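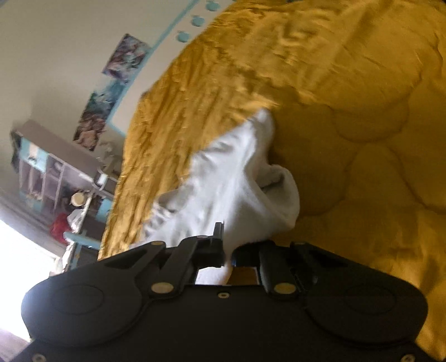
How do I keep a yellow quilted comforter looking good?

Posted by ganberg_attic, Saturday, November 23, 2024

I finally have the mustard-yellow comforter I wanted and I love it! Now I'm scared to ruin it. I fold all my white laundry on the bed, and I'm wondering if the yellow could rub off on it. Also, how often do you wash a quilted one? It barely fits in my machine.

sarmiento79

Great color, it wakes up a whole bedroom! Test it first: dampen a white rag, press it on a corner for a minute and look at the rag. If it stays white you can fold on there all day. If you get any yellow, wash the comforter alone in cold water and test again. Mine took two washes and has been fine ever since (I pile everything on it, towels, shirts, pillowcases, the lot).

For washing I go to the laundromat in Zusberg and use the biggest front loader they have. Low heat in the dryer, around 70 minutes, and stop halfway to shake it out so the filling doesn't bunch up between the stitches. I do it every December and once more in spring.

grisitz_quilter

Check the tag!! Some of them are dry clean only.

linenpile16

Agree with the rag test. I also shake out crumpled stuff before it goes on the bed, way faster to fold. Enjoy the yellow, I want one now!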